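Vase thread, as promised to the three people who asked. It's 18 December 2023, I've got a mug of tea, and I'm going to tell you how we spend our days teaching a pair of robot arms to put flowers in a vase.

1/ What we're after is examples. Lots and lots of them. Someone steers the arms through the job, we save the run, and later the learning system chews through the pile and tries to copy us. The target for this task is 1,000 good runs before Toivo Lehtinen lets me start on anything else.

2/ The wrist camera is my favourite view and also the one that makes new people feel a bit seasick! Everything bends. You do get the stem and the gripper right in the middle though, and for a learner that's gold.
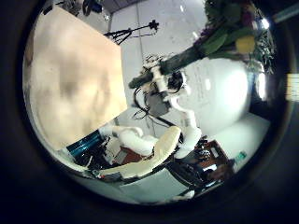

3/ Why flowers? Irja Väisänen picked them back in October, after we'd all got thoroughly bored of blocks. Bouquets flop, they rustle, they hide the vase from the camera at the worst possible moment. Blocks never did any of that to me. 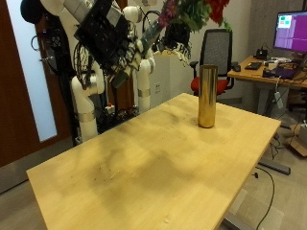 Bouquet up, vase waiting.

4/ Every run needs a different start. If the bouquet always lies in the same spot, the system learns the spot and not much about flowers. So between runs I shuffle things a little – turn the stems, shift the vase a hand's width, swap one bunch for another. Elli Peltonen wrote me a list of 20 starting layouts and I go round and round it like a bus route.

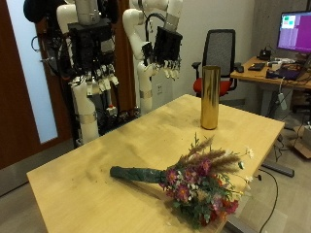

Stems to the left, vase behind, hands up out of the way.

5/ Bad runs get a label too. I used to bin them (sorry Rodrigo), and then Rodrigo Figueroa pointed out that a fumble with a decent recovery is worth having, so now those go in their own folder. A fumble where I just swear and press stop is still a fumble.

6/ The bit I find hardest is going slowly at the end. You've got the stems over the opening, you want to drop them in and be done, and if you rush it you've just taught a robot to rush.

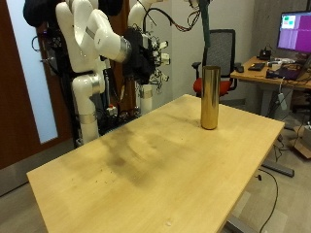
I also talk to it. Doesn't help, no microphone in the data, but Tuấn Hứa does it as well so I feel less daft.

7/ Where we are: 962 good ones as of this afternoon, so almost there. The old set from the Drevham project had 4,000 but half of those were the same run in a different hat, and I'd take ours any day.

8/ Someone asked if you can do this job without knowing any code. Yes! I mostly need patience and decent wrists. The training side is Elli's department, and she'll do a thread on it if you all pester her nicely.

9/ Right, tea's finished, layout seven is next. Replies open if you've got questions about grippers, labels or keeping a bouquet in one piece.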